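Hokov Lab Teaches Robot Hands to Cope With Clutter by Practicing in Thousands of Made-Up Kitchens

GIMVILLE, February – Anyone who has ever reached into a crowded drawer for one thing and come out with another will have some sympathy for robots. Picking up a single object from a bare table is a job they have been doing well for years. Picking up the right object when a spoon is lying right behind it, on a busy stone counter, under a light that throws odd shadows, is a good deal harder, and it is the problem that researchers at the Hokov robotics laboratory in Gimville have been happily wrestling with for the better part of two winters.

This month the lab is sharing the results of that work, a training method called Tudness, along with the full set of simulated scenes used to build it. The team is delighted to be putting both into other people's hands, and hopes that anyone working on robot grasping, from large research groups to students with one decent computer, will find something in them worth borrowing.

The idea behind Tudness is simple enough to explain over coffee (and it has been, many times, to very patient relatives). A robot learns to grasp by watching through a camera mounted close to its gripper, and it practices in a simulator long before it touches anything real. Most simulators show it tidy, plain surroundings. Tudness changes the surroundings constantly. Counters become marble, then wood, then something else again. Lights move. Everyday objects turn up near the one the robot is meant to hold, and the objects themselves are given strange new finishes, so that the robot can't lean on color or pattern to know what it is looking at.

Some of the resulting scenes are, the team cheerfully admits, not going to win any prizes for interior design. Textures stretch, and shadows come out blocky. Early on, the lab spent a long while trying to make every scene look as polished as possible, and then found that the rougher ones taught the robot just as much, provided there were plenty of them and they differed enough from one another. Dropping the extra polish also made the scenes much quicker to produce, which left more computer time for the practice itself.
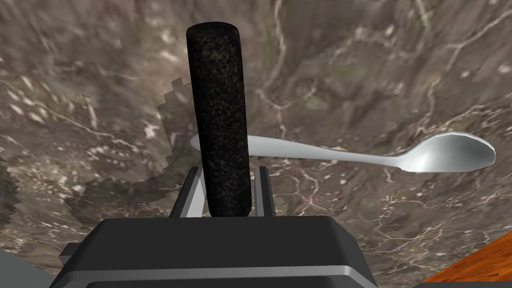 A simulated training scene from Tudness: the gripper holds a speckled black rod upright, with a silver spoon lying behind it on a marble surface.

Holding something long and thin upright is a favorite exercise at the lab, and a surprisingly fussy one. The two fingers can hide part of the object from the camera, and a shiny item in the background can draw the robot's attention away from the thing it should be minding. In the Tudness scenes the robot is asked, over and over, to work out where the held object ends and the rest of the world begins, and to estimate how that object is tilted between its fingers.

To see whether all that practice carried over to real life, the team set up 232 grasping trials on a real arm, using household objects the robot had never met in training. The trials were spread over nine different tabletops, some borrowed from staff homes and one rescued from a café that was refitting. In each trial the robot had to pick out the requested object, lift it, and keep hold of it for seven seconds while the arm turned. The same trials were run with the lab's earlier method, trained on plain scenes only. Tudness came out ahead on seven of the nine tabletops. On the remaining two, both of them plain and pale, the older method did as well as the new one, and the team was pleased to see that nothing had been lost there.

There is still a fair amount to do. Clear glass remains a headache, and soft things such as dishcloths are left out of the present release altogether, though several people at the lab are itching to get to them. The method has also been tested only with a two-finger gripper so far, and the team would dearly love to hear from anyone who tries it with a different kind of hand.

The release includes the scenes, the trained models, and Gazi, the small scene-building program the lab wrote for its own use and then grew rather fond of. Gazi lets a user choose a set of objects and surfaces and then shuffles them into as many new arrangements as the computer has patience for. It comes with a friendly beginner's guide, written with the help of students who had never opened a simulator before and who were very good at pointing out the confusing bits.

Visitors are welcome at the lab's open afternoon later in February, starting at 2 p.m., where the real arm will be running and guests may bring a small kitchen item from home for it to try.

About Hokov
Hokov is a robotics research laboratory based in Gimville. Its work centers on helping robots handle ordinary objects in ordinary rooms, and it shares its methods and tools with the wider research community.

Media contact
Hokov Press Office, Gimville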